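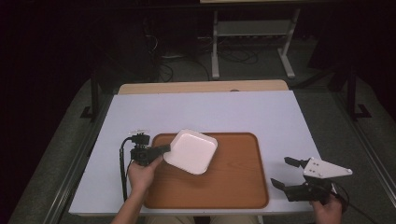

Search the archives Go
Filed under: House & Home > Shared Meals > Potluck list

Date: 3/23/23
From: Rhodri Nicholas
To: Wandmont Potluck list
Subject: Re: [potluck] Lost dishes, again

Anika Lindgren wrote:
> I went home from the Imton Road supper with a casserole lid that
> isn't mine and without the one that is. This is the third time.
> Could we please agree on a labeling system before the next one?
> Masking tape has been suggested. Masking tape falls off in the
> dishwasher. I would also like my lid back. It is blue.

Anika, I don't have your lid. I looked, partly out of duty and partly because I own more lids than pots and had my doubts. I do have a pie server with SLEIMAN scratched into the handle, if any Sleimans still read this list.

On labels: I've been through most of the options. Nail polish on the underside of a dish holds up for a good long while, and you get to choose a color. Return address stickers last one wash and leave a gray smear that lasts forever. I once paid for 100 custom waterproof labels and put 40 of them on things that have never left my kitchen.

The trouble, as I see it, is at the end of the night. Everybody wants to go home at the same moment, the dishes get washed by whoever feels guilty, and the clean ones are stacked wherever there's a flat spot. Then 159 emails. 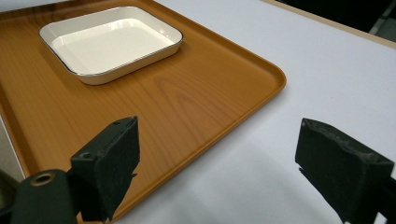
So, a proposal. One tray by the door, a big one with a rim, and it's for strays only. If you find a dish that isn't yours, it goes on the tray. If you're leaving, you look at the tray. We tried this at the Cakgate hall two winters ago and five things were left over at the end, four of them spoons. I call that a success – the fifth was a gravy boat, and I suspect it was abandoned on purpose.

I'd also like to ask people to stop bringing their good dishes. I know the soup looks better in your grandmother's tureen. It will look much worse in my trunk, where it will ride until April.

If there are no objections I'll bring a tray next time. If there are objections, please send them to the list in one message per person, and trim your quotes.

Blue lid, everyone. Check your cupboards.

Rhodri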